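How do I stop my homemade soap bars from sweating and going soft?

Posted by Jyoti Prajapati in Soap and Candles

Hi everyone! I've been making cold process soap since December and I am completely hooked. My kitchen smells wonderful and my relatives have stopped pretending to be surprised at birthdays. My trouble is with the bars after I cut them. A few days on the shelf and they get little beads of moisture all over, and the ones we use at the sink turn to mush in no time. My recipe is mostly olive oil with some coconut and a bit of castor. I cure them in the laundry room because it's the only spare shelf we have. The dryer is in there too. Am I cutting too early, or is it the recipe? I'd love to fix this before I make a big batch for my cousin's wedding favors!

3 replies

Ravindra Tripathi

Oh, you're going to love this hobby even more once this is sorted! I think you have two separate things going on.

The beads are most likely glycerin. Soap makes its own glycerin, and glycerin pulls water out of the air, so a laundry room with a dryer running is a tough place for it. Move the bars to a bedroom closet or the top of a bookcase, stand them on edge with a finger's width between them, and run a small fan across them for the first week. Turn them whenever you remember. I use a plain wire cooling rack and it has served me through more batches than I can remember.

The mush is the olive oil. Bars that are mostly olive are lovely and gentle, but they need a long cure. Mine go at least two months, and the ones I forgot for half a year were the best soap I've ever made, really dense and creamy. If the wedding is sooner than that, take some of the olive out and put in more coconut or a little cocoa butter, and run the new recipe through a lye calculator before you weigh anything. Please don't skip that part.
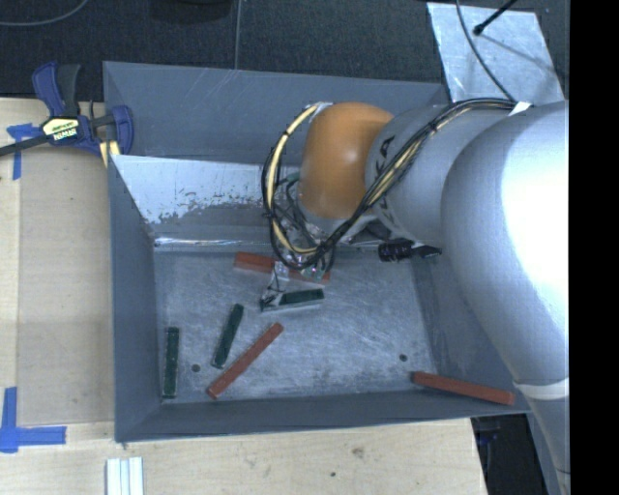

Trilok Dubey: a fan did nothing for mine, and I'd look at the water first. I used to go by the full water amount in the Fernov recipe book and every batch came out soft. I cut the water by 20 grams on a small loaf and could unmold a day sooner. Leave the lye exactly as it is, only the water changes. It does thicken faster, so have your mold ready.

Shakuntala Tyagi

get a soap dish with holes in it

Jyoti Prajapati

Thank you all so much!! I moved everything to the hall closet last night and I've written "LESS WATER" on the recipe card in huge letters. Shakuntala, you're right too, ours is a flat saucer and the bar just sits in a puddle. Ravindra, one more thing if you don't mind: can I wrap the favors in paper, or will they sweat under it?

Ravindra Tripathi

Paper is great! Wait until they're fully cured, then use a loose band so the ends stay open. Plastic wrap is the one I'd avoid. Weigh a bar every week and write it down, and when the number stops dropping you can start wrapping. Have fun with it, and tell us which scent your cousin picks!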